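Letton Wrist Camera Kit — club edition

I run the after-school robotics club with Kristine Sison, and the Letton is the wrist camera we kept wishing we could buy. So we started putting kits together ourselves! You get the camera, a clamp, 2 cable lengths and the printed guide Gerardo Manalastas wrote for our beginners (he's redone it every October so far).
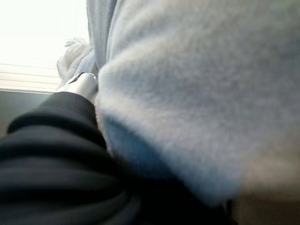 Wrist view, plush fabric up close.

It's made for soft stuff — towels, fleece, anything that squashes up against the gripper and hides what you're grabbing. Our cloth-handling team trains on it every week, and Precious Baluyot has saved up to 4000 clips on the club drive.
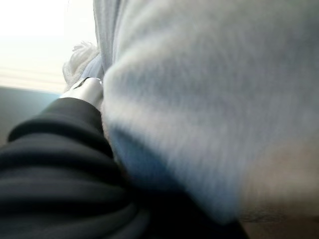 The clamp takes 6 small screws, so please don't overtighten them. Ramil Panganiban stripped one on his first try and now we pack spares. It fits the Cladance arm as is, and for the Nalano you'll want the adapter ring, sold separately.

School and club orders ship together. Write to Analyn Baluyot if you need an invoice.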